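Contributed
Goat stew by the river draws a hungry crowd to Casthorpe

The smoke started going up behind the old feed store in Casthorpe well before breakfast, and by noon there was hardly a person in town who hadn't found some reason to walk past it. Gachanja, the little stew kitchen that has fed lunch to most of Main Street for the last few years, had moved its pots outdoors for the day to open the fall season of riverside suppers, and it is fair to say that the town was ready.

Esther Makori, who runs the kitchen with her cousin, had been up since 3 in the morning with the goat. She likes it low and slow, with plenty of onion and tomato and a good handful of cilantro at the very end, and she will not be talked into shortcuts. "You can hurry a lot of things, but you can't hurry a goat," she told anyone who leaned over the rope to ask when the food would be ready. Plenty of people leaned over the rope.

Beside the stew there was cornmeal ugali, turned out in big white domes and cut with a string, and greens cooked down with a little cream. There was also a tomato and onion relish that looked perfectly innocent and sent more than one grown man hurrying off toward the lemonade. Children got the mild version, which came with a wedge of orange on the side, and several grown-ups quietly asked for that one the second time through the line. 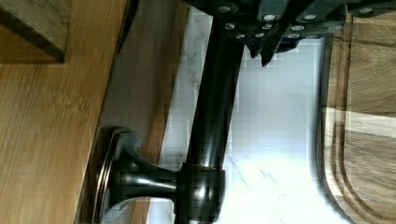

The suppers are the idea of Clemia, the spice and dry goods shop on the corner, and its owner, Jasmina Petek, has been wanting to do something like this ever since she bought the building. Her thinking was simple enough. Casthorpe has good cooks, it has a pretty stretch of river with nothing much going on beside it after the summer crowds go home, and it has a great many people who are tired of their own cooking by the time the leaves turn. She asked the cooks first, and then the town, and found herself with more offers of folding tables than she had room to store.

Tickets for the opening supper were 20 dollars, with children under five eating free, and all 700 were gone well before the day. A few hopeful souls turned up without one anyway, and as far as this writer could tell they were fed, one way or another.

Music came from Kekeli Aryee and his band, who played from the bed of a flatbed truck and took requests between sets, so we had highlife and old soul and, at one point, a very spirited version of a wedding song that got two whole tables up on their feet. Mr. Aryee moved to town only last spring and said he had not expected to know so many faces in the crowd. "I buy my lunch from half these people," he said, laughing, with a bowl of stew already balanced on the amplifier.

As the sun went down behind the feed store the air turned properly cold - the kind of evening when you are glad of somebody else's coat - and the line moved over from the stew pots to the hot drinks. Gisora, the tea house from across the bridge, was pouring a strong, milky tea with ginger and cardamom, and a gentler mint one for those who wanted to sleep that night. Arash Dehghan, who looks after the tea side of things there, likes to warm the milk and the leaves together and let them sit a good while before straining. He was happy to explain this at length, even to people who had only come up to ask for a napkin, and I have to say that the tea bore him out.

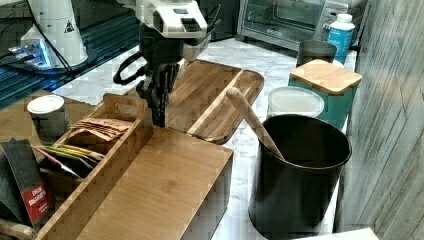
A bamboo tray on a marble countertop, with a slatted wooden caddy of tea packets close by.

Dessert was in the hands of Agnes Kinnear, whose apple and black pepper cake has won so many ribbons at the county fair that she has stopped entering it to give the rest of us a chance. She brought it cut into squares and served it with a spoonful of sour cream, and a small custard pie for her friends at the end table, who were not at all shy about guarding it. The pepper comes from Clemia, and Ms. Petek reports that a number of people have been in since asking for "whatever Agnes uses."

Three more suppers are planned before the weather closes in. The next one, in November, will be all about fish, with Mr. Dehghan coming out from behind the teapots to grill trout with dried lime and butter, a dish he grew up eating at his grandmother's table. After that comes a dumpling night, with long tables set up so that anyone who wants to can roll up their sleeves and help with the folding, and then a big pot of bean soup with fresh bread to finish the season off.

Tickets are sold over the counter at Clemia and at Gachanja during lunch hours. Supper is served at 5 in the evening, and the organizers ask that people bring a bowl and spoon from home if they can, and a warm blanket for the benches. Anyone who left a blue casserole dish behind at the opening supper can pick it up from Ms. Makori, who has washed it and would like the shelf space back.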